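Home | Trails | Gear | How-To | Stewardship | About

How to Write a Public Comment on a Forest Plan (and Get It Read)

If you hike anywhere near me you've probably heard that the draft plan for Rarstead Forest is out, and that it puts the old Saso Creek road back on the table. Comments close 18th October. I've had a bunch of messages asking what to write, so I figured I'd put down how I do it. I've sent in comments on 7 of these plans over the years, and my first one was terrible (it was mostly capital letters).

Step 1: Get the real document

Don't work from the flyer or from what your neighbor told you. Go to the project page and download the draft itself. The Rarstead one is 147 pages, which sounds awful, but you're going to skip most of it. Look at the table of contents and pull out the chapter on your place, the chapter on alternatives, and the maps. The maps are in a separate file and it's easy to miss!

I read on my phone with a notebook next to me. Every time I hit something I care about I write the page number and two or three words. "p. 61, culverts." "p. 88, winter closure??" By the end I have a messy half page, and that half page is my outline.

Step 2: Pick one or two things

This was the hard part for me. I love that forest and I've got opinions on every inch of it, the parking, the elk, the outhouse at the upper lot. But when I sent in six pages about everything, the response to comments only picked up one line of it. Now I stick to two topics at most and say them properly.

For this plan mine are the Saso Creek road and the old cedars on Nistor Ridge. Yours might be the grazing lease or the campground. Great, write about that.

Step 3: Say what you've seen

You don't need to be a biologist. The agency has biologists. What they may not have is somebody who walks the same three miles every August and noticed that the creek crossing has moved downhill. Put in where, when, and what you saw. If you have photos from the trail with the date on them, attach them and give each one a number so you can point to it in your letter.

I go through my camera roll for this at the kitchen table and it always takes longer than the writing.

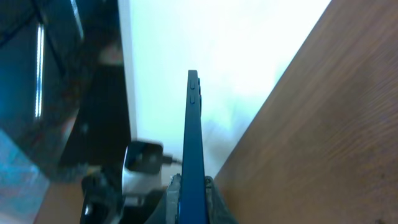
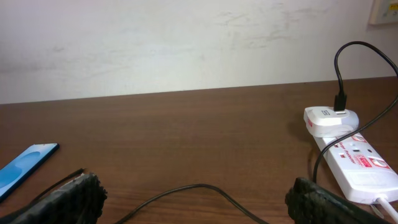

Be specific with places too. "Near the trailhead" could be anywhere. "On the Mandel Loop, just past the second footbridge, on the uphill side" is something a person can go and look at. If your map app gives you coordinates, copy those in as well.

Step 4: Tie it to the page

Go back to your notes and match each thing you saw to a place in the draft. I write it like this:

"On page 61 the draft says the culverts on the Saso Creek road are in fair condition. I walked this road in August and the lower culvert was plugged with gravel, with water running across the roadbed. Please inspect it again before choosing Alternative B."

See how short that is? It has a page, a thing I saw, and a request. The staff have to sort comments into piles, and a comment with a page number on it goes into a pile fast.

Step 5: Ask for something

Lots of letters stop at "I'm against this." You can be against it, I often am, but tell them what you want done. Drop the road. Keep the road but gate it in spring. Study the cedars before any thinning. Add an alternative that leaves the ridge alone.

Step 6: Send it the boring way

Use the online form if there is one. The Rarstead form cuts you off at 3000 characters, so write your comment somewhere else first and paste it in (I lost a whole evening's work in that box once, never again). If you run over, put the long version in an attachment and a summary in the box. Save the confirmation number! If you want to object to the final decision later, you'll usually need to show that you commented now.

A word on form letters: go ahead and sign one if that's all you have time for. A few sentences of your own at the top will do a lot more, though.

I'll post my own comment once it's in, so feel free to borrow the layout.

3 Comments

ridgewalker: Thank you for the culvert example. I've been staring at a blank page for a week and now I've got a paragraph.

mossyboots: Can you comment if you live out of state? We only get up there in summer.

Reply from author: Yes! Anybody can. Say how often you visit and which trails you use.

tentpole22: The maps file wouldn't open on my tablet but it worked fine on the library computer, in case anyone else is stuck.

Related Posts
Reading a Forest Map Without Losing Your Mind
What Happened to the Mandel Loop Footbridges
Old Cedars of Nistor Ridge: A Slow Walk
Your First Trail Work Day: What to Bring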